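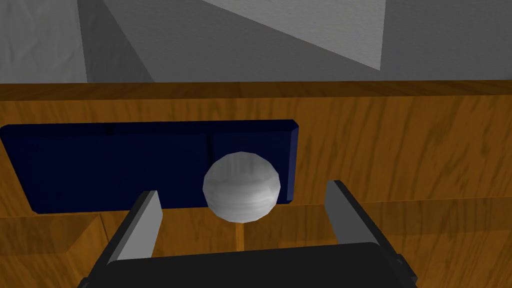 Ticket opened by Elaine Arruda, Friday, before lunch. Sim demo for the open day stops short of the ball. Gripper comes in, opens, lines up nicely, then sits there and the run times out. Fingers are open either side of the pale ball and the gap is clearly wider than the ball, so it isn't a clearance thing, it's just not going forward the last bit. Same on the demo laptop and on my desktop. Visitors in at 2, first group is the school lot, so this is urgent please.

Priority: high
Area: open day / pick demo, simulated
Assigned: Odair Godoy

What I've tried so far
Restarted the sim. No change.
Restarted the laptop. No change.
Loaded the December copy of the demo. That one works, but it has the old arm speed and takes forever, kids will wander off.
Turned shadows off in case it was slow drawing. No change and looks horrible, turned back on.

Error in the log, every time:
step 600 reached, target not met, episode closed

Elaine

Odair Godoy, 11.20
Looking. Can you send the whole log not just the last line. Also which scene is it, the cabinet one or the Plundska one? They both say "demo" in the menu which is my fault.

Elaine Arruda, 11.26
Cabinet one. Wood front with the blue panel. Log attached. Plundska one runs fine but it's only the stacking, Kelly has promised people they'll see a grab.

Odair Godoy, 11.41
OK so from the log the arm gets to the pre-grasp pose at step 221 and then does nothing at all till 600. Not stuck against anything, no contact reported. It's waiting. Two ideas:

1. It thinks the ball is somewhere else, already past it or whatever
2. It's waiting for a go signal from the visitor button and the button isn't there

Is the button box plugged in?

Elaine Arruda, 11.43
What button box

Odair Godoy, 11.44
Right. The grey box from Verbruggen, two buttons. Emerson added a "press to grab" step last week so the visitors get to do something. If the box isn't plugged in it should skip the step, that was the plan anyway.

Elaine Arruda, 11.50
Nobody told me. Not in the cupboard. Not in the crate with the banners either. Asking Emerson.

Emerson Conceição, 12.05
Hi, sorry, was on the train. Box is in the Hivudholm crate under the leaflets, I packed it Wednesd, well, earlier in the week. It needs the short cable, the long one gives power but no signal. Skip does work if no box is found at start up, I tested it. What might be happening is it finds something else on that port and thinks it's the box. Have you got a clicker in for the slides?

Elaine Arruda, 12.09
Yes there's a clicker dongle in the laptop. But my desktop hasn't got one and it fails there too.

Emerson Conceição, 12.12
Anything else plugged in on the desktop? Foot pedal, headset, anyhting.

Elaine Arruda, 12.14
Headset. Oh for goodness sake.

Unplugged headset. Still the same on desktop. Stops in the same place.

Odair Godoy, 12.22
Did you restart the sim after? It only looks once, at start.

Elaine Arruda, 12.27
Restarted. It grabs! Desktop fine now, 8 runs in a row, all good. Doing the laptop.

Elaine Arruda, 12.38
Laptop: clicker out, sim restarted, box not connected. Grabs. Put the clicker back in after start up and it still works, so we can have slides as long as the order is right.

Now tried it with the box, found it where Emerson said. Box lights up. Arm goes to the ball and waits, press the left button, nothing. Right button, nothing.

Emerson Conceição, 12.41
Which cable?

Elaine Arruda, 12.42
The one that was in the bag with it. It's long. Yes ok.

Kelly Bragança, 12.45
Butting in. I have a drawer of short ones at the front desk, bringing three up. Also can someone decide soon if the button is in or out, I need to tell the guides what to say. Arlindo has the first group and he hasn't seen the new version at all.

Elaine Arruda, 12.58
Short cable works. Left button = grab, right button = reset. Tested both a few times with Kelly pressing. Button is IN for now. If it plays up we pull it, restart, and it goes back to grabbing on its own.

Odair Godoy, 13.10
Good. For the log, cause is that the start up check accepts any device on the port. I'll make it check for the box by name but NOT touching it before the visitors, leaving as is till Monday or whenever. Keeping the ticket open for that.

Start order for this afternoon, please print and tape to the lid:
Clicker out
Box in, short cable
Start sim, choose cabinet demo
Wait for the arm to go to the ball and stop
Press left once
Clicker in

Arlindo Guimarães, 13.25
Read all that. What do I say if a child asks why it stops before grabbing?

Elaine Arruda, 13.28
Say it's waiting for them. It is.

Elaine Arruda, 16.50
Update after the last group. 27 runs with visitors, 26 fine. The one bad one: someone held the left button down and it grabbed, reset and grabbed again before the arm was back. Ball ended up on the floor of the sim, reset sorted it. They loved that one more than the others to be fair.

Geltness people want the same demo for their own day, told them to wait for the fix. Box, short cable and one spare are back in the crate, on TOP of the leaflets. Long cable thrown in the odds drawer with a label on.

Two left for Odair:
check box by name at start up
ignore a held button, one press one grab

Dropping priority to normal.

Odair Godoy, 17.02
Got both. Will rename the two demos in the menu while I'm in there.

Status: open, normal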